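Budgeting for hand-held grippers: how much to put aside for fingertip pads?

Asked by Ilano, 1/12/22
Tags: grippers, consumables, budget

I have to put in an equipment request for our manipulation work and I'm stuck on the consumables line. The plan is to buy seven hand-held grippers, the two-finger sort you squeeze, and have people record tabletop tasks with them. The main items are easy enough to price. What I can't find is a sensible figure for the fingertip pads. The supplier, Fodent, lists them as a spare but gives no service life, and when I asked they said it depends on use.

My manager wants one number for the whole period of the project, with no top-ups later. The period is 36 months. The objects are mostly household plastics, handled on ordinary tables. Do I budget for a set per gripper per year, or is that far too low? And is it cheaper to buy the pads in or to make them?

2 answers

Answer 1 (accepted)

A set per gripper per year is too low if they are used most days. The rubbery covering goes long before the rest of the finger does. It starts at the edges, and once an edge has lifted it catches on things and gets worse quickly. Thin objects are where you notice it first, as the pads no longer close cleanly on them. 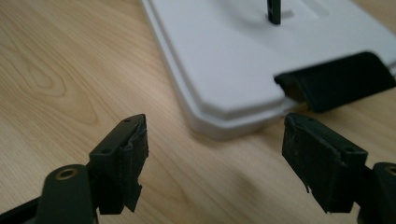 Mieke Van Damme
Equipment planning, Fara

The black pads on these two fingers are at the stage where I would change both. The left one has strips hanging off the side and along the lower edge, and the right one has small torn flaps at its bottom corners. The green links behind them are a separate matter and I budget for those on another line.

What I do is split the request into three lines.

1. Pads. I allow 24 per gripper for a project of your length, so 12 pairs, or one pair every three months. Always change them in pairs. A new pad opposite a worn one grips badly and people will blame the gripper.

2. Screws, bushings and other small hardware. One lump sum for all the grippers. It is never much, but if it has no line of its own somebody has to raise an order for a bag of screws.

3. One complete spare gripper. With seven in use, buy eight. A gripper waiting for parts costs you more in lost sessions than the spare does.

For your seven that comes to 168 pads. I would round it up to 200 and ask for a price on that quantity, delivered in two lots. Don't take them all at once. We did that in May, the finger design was changed a few weeks later, and we had a box of pads with the holes in the wrong place.

On making them: we print the hard part and buy the covering as sheet. It is cheaper per pad, but put the labour in the budget as well. Cutting and gluing takes longer than you'd think, and a badly glued edge is the first to peel. If you have no technician time to spare, buy them in.

Comment from Ilano: Thanks, that's what I needed. Does the eighth gripper get its own 24 pads?

Comment from Mieke Van Damme: No. It only works when another one doesn't, so the total stays the same. The rounding up covers it.

Answer 2

Dimaculangan
Member

Ours last much longer than three months but we only use them now and then, so I think it depends. We bought one spare set each and still have some left. I'd ask Fodent if they do a discount for quantity. Also check the delivery charge, ours was nearly as much as the pads.

Comment from Mieke Van Damme: Good point on delivery. With two lots you pay it twice, so get them to quote for both at the start.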